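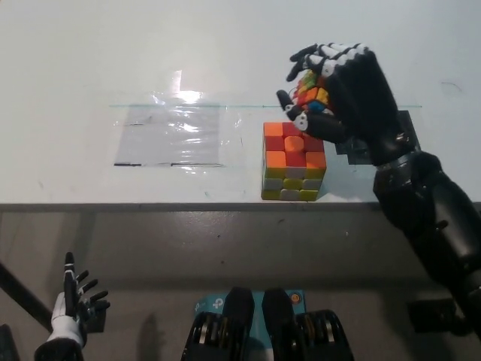
Right hand on a cube, second cube waiting on the table, left hand open. Head camera view.

Wednesday, February 24, 2021
Bench 2, the two-arm unit (Tresovari). Entry by Nuwan Hettiarachchi, checks with Piyumi Chowdhury.

Reason for today: the right hand has been letting go of cubes since last week. It closes, lifts, and then the cube turns in the grip and slides out over the thumb. The left hand doesn't do it. Piyumi thought thumb, I thought wrist. We did both.

Wrist first. Power off at the wall, arm resting on the foam. Took hold of the hand behind the palm and rocked it. Small click, felt more than heard. Two of the mounting screws could be turned by hand with the short key. Took all of them out, cleaned off the old thread lock, put fresh on, tightened crosswise in two passes. No click after. Left it 26 minutes before moving anything, which is a bit short for that thread lock, so do not load the hand hard until tomorrow.

Thumb next. Ran the thumb alone, open to closed and back, with nothing in the hand. It stopped short on closing, and by a different amount each time. Homed it again from the service menu. Same. Took the cover off the thumb base and the cable was rubbing on the edge of the cover where it bends. Jacket scuffed, no wire showing. Moved the tie back toward the palm so there is slack at full close, put a wrap of cloth tape over the scuffed part. The stop is now in the same place every time as far as I can tell by eye.

Piyumi wants the cable replaced anyway. Agreed. Cuseck has the part, she is writing to them. Please don't cut the tie off in the meantime, it looks like it is in the wrong place but it is where it should be.

Fingertips. Wiped all of them on both hands with alcohol on a lint-free cloth. The right ones were greasy. Someone has been handling them after oiling the rail on bench 1. Gloves are in the drawer.

Grip setting: found it at 160 on the right, and the sheet taped inside the cabinet door says the same, so that was never the problem. Left it alone. Somebody had penciled a higher number next to it with no initials. I crossed that out.

After the work we went back to cubes. Scrambled ones, two on the table, pick with the right hand, hold, put down. Started slow. The grip we want is fingers curled over the top and the thumb flat against the side, and that is what it was doing. Tilt in the hand is fine as long as it stays the same through the hold.

First batch: 7 picks, no drops. On one the cube went down on its edge and tipped over flat, but that is a placing error and the height value for the table is probably off by a little. Have not touched it. The table was leveled when the Dutdale people were in and I don't think anyone measured the height again afterward.

Then Piyumi swapped the order so the right hand had to reach for a cube near the front edge. The forearm comes low over the table edge there. No contact, but I would not go any closer without changing the elbow position first. She marked the limit in the program and put a comment next to it.

Left hand: checked only, nothing changed. Opens fully, all fingers move, thumb comes up without sticking. Homed once for good measure.

Cycle counter on the right hand reads just past 1,000 since the Bandara service, so the finger tendons are due for a look anyway. Would be sensible to do that on the same day as the cable and only open the hand once.

Still to do
Replace right thumb cable when it arrives
Check wrist screws again after a full day of running
Measure table height and fix the value
Tendons, right hand
Wipe down the tabletop, there are specks and a dark smudge on it
Ask who wrote on the grip sheet

Piyumi is running the longer test tomorrow morning at half speed. If it drops one, stop and leave the hand as it is until I have seen it. Don't home it, I want to read the thumb position first.

NH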